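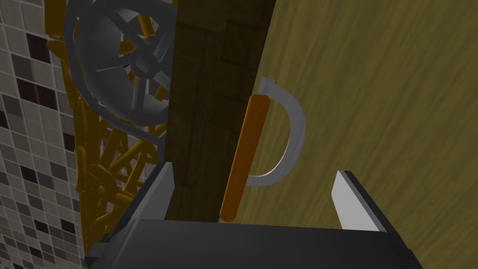
A gripper closing in on an orange rod, in a computer-rendered scene.

Trikard has started publishing its chief executive's daily routine, beginning with a cold swim at 4 in the morning. Staff at its Skultmont office have been invited to try it for a month. I think they should be left alone.

I have no quarrel with early rising. My objection is to the idea that a rich person's habits explain the money. Trikard grew because it sold scheduling software to warehouses at a time when few others did. The swimming came later, along with the private cook and the £950 sleep tracker.

Those things are easier to fit in when other people do your washing and collect your children. A support worker on the late shift at Nalach, which has 400 employees and one car park, has no such help -- and gets home after midnight.

Bensaid, a smaller firm, took a duller approach last February. It stopped all meetings before ten and let people leave when their work was done. There was no diet sheet. I would rather work there, and I would like to read 900 words about that for a change.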